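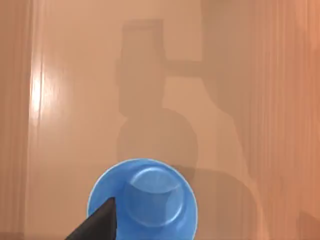 4.2 Keeping the simulated cell in step with the real one

The Okden cell is a single arm over a wooden work surface, and its simulated copy is kept by the same two people who look after the hardware. We were told at the outset that such a copy needs little attention once built. Our logs do not support this. Of the 309 maintenance entries made between August and the end of the study, 30 concern the copy alone, and most of those deal with lighting or with the camera mount.

Figure 3. Rendered view from the simulated camera, with a gripper finger over the rim of the blue bowl. The arm's shadow and the glare on the wood are both part of the render.

Shadows took up more of our time than we like to admit. Earlier work from the Guncombe group treats the arm's shadow as noise that a policy will learn to ignore, given enough episodes. We are not convinced. In Figure 3 the shadow reaches the upper part of the bowl's rim, the same area a rim grasp has to find. When Adeleke moved the simulated lamp to match a change made in the real cell, the grasp policy had to be tuned again, and 700 episodes recorded under the old lamp were set aside. Whether the lamp was the only cause we cannot say. The camera mount had been tightened that same morning, and the two changes went into the log as one entry.

Checks now follow a fixed order. The arm is sent to its home pose, the camera offset is read and compared with the value in the setup file, and one image is rendered with the bowl at its start position. Balogun compares this by eye with a stored reference. We tried a pixel difference score first and dropped it – it flagged small shifts in the wood grain and passed a finger that was plainly at the wrong angle. An eye check is slow and depends on who is looking, and we would not defend it as a method. It has caught more faults than the score did.

The Eze toolkit offers automatic calibration for this step. We ran it over 1000 times on an unchanged setup, and the spread in the reported camera height was wider than the tolerance we had set for the grasp. Oyelaran suspects the glossy finish of the surface, where the glare gives the fitting routine a false edge. A matte surface would settle the question, but it would also leave us with a copy of some other cell. For now the offset is entered by hand and initialed by whoever measured it.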